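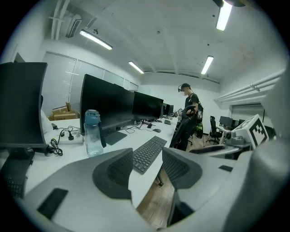 4. Preparing the Erton Hand Unit

Complete this section before the first recording session and whenever the finger pads have been replaced.

4.1 Checking the pads

1. Switch the unit off and hold it with the pads pointing away from you.
2. Inspect the textured gripping surface of each pad. Replace both pads if either one is torn or has come away from its mount.
3. Close the grip slowly and confirm that the pads meet evenly.

CAUTION: Keep fingers clear of the gap between the pads while the unit is powered.

4.2 Calibration

1. Place the marker cube on a flat, steady surface.
2. Switch the unit on and wait 4 seconds.
3. Point the pads toward the cube and press the trigger 2 times.
4. Save the result in Plando under the serial number of the unit.

NOTE: Pads are rated for 1000 closing cycles. Replacement sets (part 299) are ordered through Jurnden.

Questions about this section should be sent to Hala Kassab, Product Support.

Revision date: 2020-02-28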